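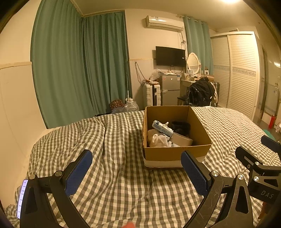 Moving out of a furnished room, what goes in boxes and what goes in suitcases?

I have to be out of a furnished studio by the end of September and I've started packing on the bed as it's the only flat space left. I have two hard suitcases and a few open-top cardboard boxes from work. The wardrobe, TV and mini fridge stay with the room. Everything else is mine, including the bedding, a vanity mirror and a lot of small stuff that never had a proper place.

The van company (Kurach) charges by the box and wants each one under 43 pounds and closed. Mine don't have lids. Do I buy new boxes or can I get away with these? And is it fine to mix clothes and toiletries in the same box?

posted by stidik_north

bonier77
Put heavy things in the suitcases, they have wheels. Books, shoes, chargers, the hair dryer. Clothes are light for their size so they can go in the boxes.

Mixing is OK if the toiletries are sealed. Tape the caps on tubes and bottles and put them in a zip bag first. I had a tube of lotion open up under a sweater and it took three washes to get out.

For the mirror, wrap it in the duvet and keep it with you in the front of the van. I wouldn't box it.

Open boxes: lay a flat piece of cardboard over the top and tape it down on all four sides. Kurach took mine like that last year. Ask them first, it may depend on the driver.

mussa_lane
just buy new ones, they're cheap

rowhouse2
Agree with most of the first reply. Two things to add. Unplug the mini fridge the night before and leave the door open with a towel under it, or you may lose part of your deposit over a puddle. And check the wardrobe one last time with the doors slid both ways. I left a good coat behind the closed side and had to pay for shipping.

Keep one box for the last morning: towel, toothbrush, a change of clothes, tape, scissors. Mark it and load it last.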